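Notebook, August
Kit review: Mevetti hand-held gripper, laundry trial
Kept by Abbas Ahmadpour. Fergus, add yours at the bottom.

9:00 am
Second morning with the Mevetti kit and I still like it a lot. Fergus Menzies got the loan through Farquharson, and we have it until the end of the month, so the plan is to use it as hard as we can on the thing we care about, clothes on a bed. Soft stuff, big stuff, stuff that slides. If the kit can give us clean demonstrations of that, I'll sign for it myself!

Our copy of the handbook has coffee on page 8 already. Sorry.

What I like so far
The fingers. They are bright yellow and I can find them in the video with my eyes half shut, even over a busy bedspread. The old Dullix pair we have on the shelf is dark gray on a dark body and I spent most of last winter squinting at it. With these I know where the tips are against denim, against black cotton, against anything we own (we don't own much yellow). They taper, too, so you can slide one under a hem and leave the rest of the pile alone.

The cut-outs in the fingers give them some bend. Pinch a seam and they wrap a little, pinch a thick waistband and they wrap more. I like the feel of it very much. I tried a single thickness of T-shirt, then two, then a sweater folded over on itself, and I never had to think about how hard I was squeezing.

Grip and weight. Fine for a long stretch. My wrist was complaining after 9 takes with the Dullix, and yesterday I did well past that on this one and only stopped for lunch.

What I'd change
The handle is a size too big for me and just right for Fergus, so we disagree on this. A slimmer shell would settle it.

Shiny fabric is hard. A satiny cover lets the whole pile skate away when you push at it, and then you're chasing it across the bed. I don't blame the gripper for that. Coming in from above and closing before you touch down works better than scooping. Write that in the operator sheet.

Dark on dark is hard as well, for the person labeling later. Two black garments tangled together look like one garment. Fergus wants us to lift one and hold it for a beat before moving on, so there's a clear moment to mark. Agreed.

Software
Export goes into Omosance without a fight. Yesterday's longest take came out at 4000 frames and loaded the first time. I trimmed the dead part at the front, where I was just standing there deciding what to pick up, and kept 533 frames as a short test clip. File names are long and ugly. I've written a renaming script, it's in the shared folder, please don't improve it before I've had a chance to use it.

One complaint: the progress bar sits at the same spot for ages and then jumps to done. I killed one export thinking it had hung. My fault, but still.

Sorting clothes on the bed
Mixed heaps, nothing tidied beforehand beyond what was folded already. Denim, knitwear, a dark teal piece, something maroon. I wanted the flowered cover for this one, as plain sheets make life too easy. 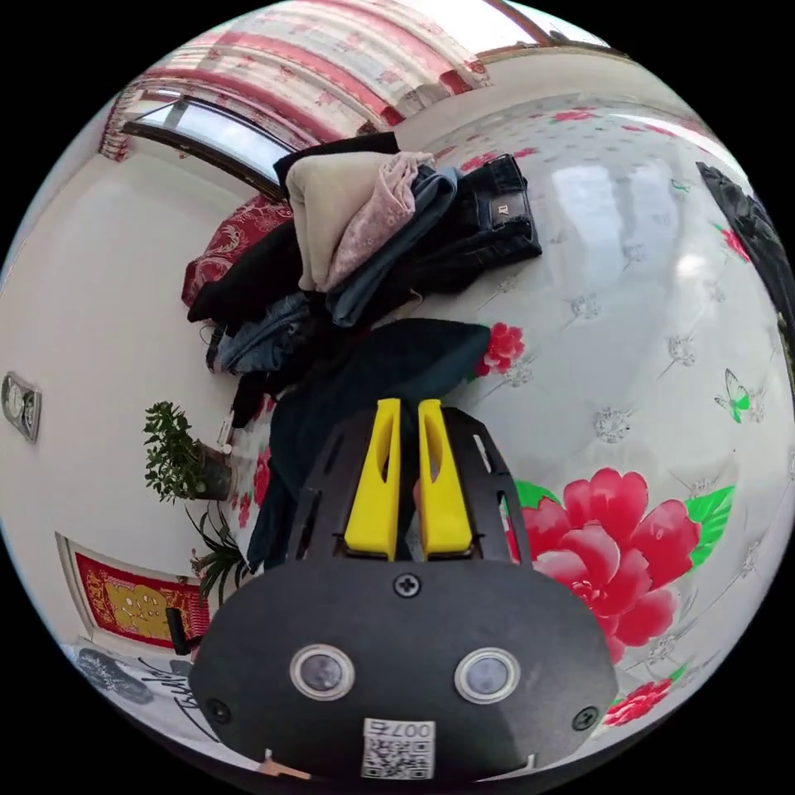
Gripper unit 007, yellow fingers up, clothes on the bed in both.
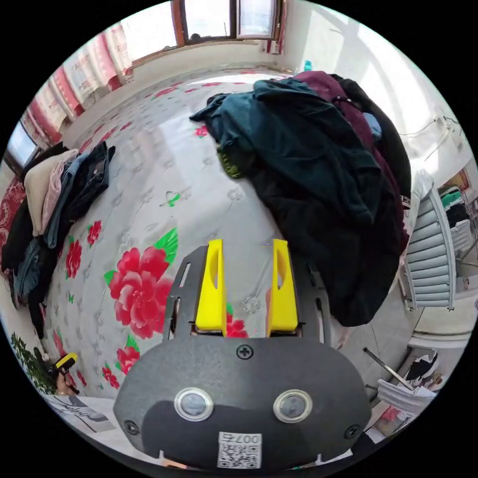 Next
- Same heaps on a matte cover, same operator, to see how much of the trouble is the shine.
- Fergus to try the jeans by the waistband and by the fold, and say which he prefers.
- Ask Mevetti if the fingers are sold separately and whether a softer pair exists.
- Put the Dullix through one identical run so the comparison is fair. I'm not looking forward to it.

Fergus: agree on everything except the handle. Leave the handle alone. I'll take the jeans after lunch.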